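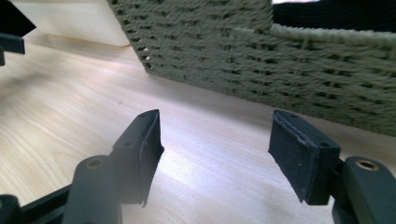
Laundry and Wood Surfaces: Sorting, Drying, Folding

Updated June 29, 2024

Washing dark knits

Turn socks inside out before washing. Lint collects on the outer face during the spin, and the inner loops shed most of it. Wash black and navy items together in cold water, spin at 1,400 rpm or lower, and skip fabric softener on anything with elastic in the cuff.

Do not fill the drum past three quarters. Overloaded drums leave detergent streaks on black cotton – a second rinse removes them.

Drying

Hang socks by the toe. Pegs at the cuff stretch the ribbing. Keep 3 inches between items on a rack and leave the window open a crack in January, when indoor air holds more of the moisture. In a dryer, use the low setting and take knits out slightly damp.

Pairing and folding

Work on a flat, clear surface at waist height. Lay one sock down, smooth the heel to one side, place its mate on top with the heel facing the same way, and fold in thirds from the toe. Balling the pair saves no space and wears out one cuff.

Unpaired socks go in a bag on the shelf for 60 days. After that they become dusters.

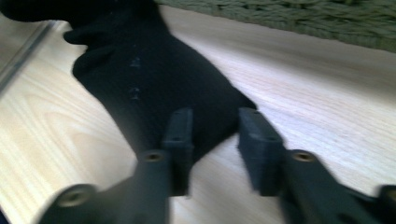
Caring for a bare wood tabletop

Damp laundry should not sit on unsealed wood. Dark dye can transfer within the hour. For light marks, sand along the grain with 160 grit, wipe off the dust, and apply a thin coat of oil. Wait overnight before a second coat.

Noeline Maihi of Winholm writes that an old cotton sock worn over the hand applies oil more evenly than a brush. Use one without a ribbed sole. Lay oily cloths out flat to dry outdoors before they go in the trash – a wadded oily cloth can catch fire.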